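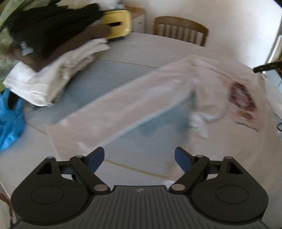
Barkau, July

How to write a song when you keep not finishing songs

Most songwriting advice assumes you have a free morning, a quiet room and something to say. I have doubts about all of it. I've taken the workshops, filled the journals and bought the cards with prompts on them, and what I had at the end was a drawer of first verses. The method below is what's left after I threw out the parts that did nothing for me. It may do nothing for you either, but it's cheap to try.

What you need

An instrument you can already play a little, or just your voice. Something to record on. Paper. Skip the rhyming software. I tried one called Varghese for a whole winter and it mainly taught me that "heart" rhymes with "cart."

Step 1. Start with a line somebody could say out loud

Forget the theme. "A song about loss" is a school assignment. Write down one sentence a person might say across a kitchen, such as "You left the porch light on again." If you'd be embarrassed to say it to a grown adult, cross it out and try another. Plenty of famous songs fail this test, I know. They had better tunes than you and I do.

Step 2. Say it until it has a beat

Repeat the line at normal speaking speed and tap your foot. Some words will want to land on the tap. Let them. If an unimportant word keeps getting the weight ("you left THE porch light"), the line needs rewording, and no melody will cover for it. I've heard teachers claim a good singer can fix this. A good singer can hide it for one verse.

Step 3. Use 2 chords, 3 at most

Pick ones your hands already know. G and C are fine. So are any others. People will tell you that certain keys are sad or golden or whatever, and I have never once been able to pick them out blind.

Hum the line over the first chord and change when it feels late. Record this even though it sounds bad. Do it again with the change in a different place and keep whichever one you can still remember after lunch.

Step 4. Write more lines than you need

I write 13 lines for a verse that will hold four. The first few are usually borrowed from songs I already know, and the next few are me trying to sound deep. Something usable tends to turn up near the bottom of the page. Circle it and work outward from there.

Don't rhyme yet. If two of the lines you like happen to rhyme, put them together. If they don't, a near miss will do (home and alone, late and rain). Listeners forgive a loose rhyme much faster than a line that was plainly built backward to reach one.

Step 5. Make the chorus smaller

The usual advice is that a chorus should be bigger and say what the song means. Try saying less. Take your first line, the kitchen one, and repeat it with a single word changed the last time. Sing it a little higher than the verse. If that isn't enough of a chorus, you'll know quickly, and you've lost ten minutes.

Step 6. Sing it to a person

The open night at the Widton is where I do this, on a Tuesday, to people who are mostly talking. That's useful. Notice where they stop talking and where they start again. Ignore what they tell you afterward. "Really honest" means they couldn't think of anything.

No open night near you? Sing it to whoever is in the house. Kids are good for this and will walk out.

Step 7. Stop

Put the date on it and leave it alone for a week. I took the long version of the Vurkeck course, and the last unit was entirely about revision. I revised one song more than 2 dozen times and went back to the first recording in the end. Fix the line that makes you wince, then start another song.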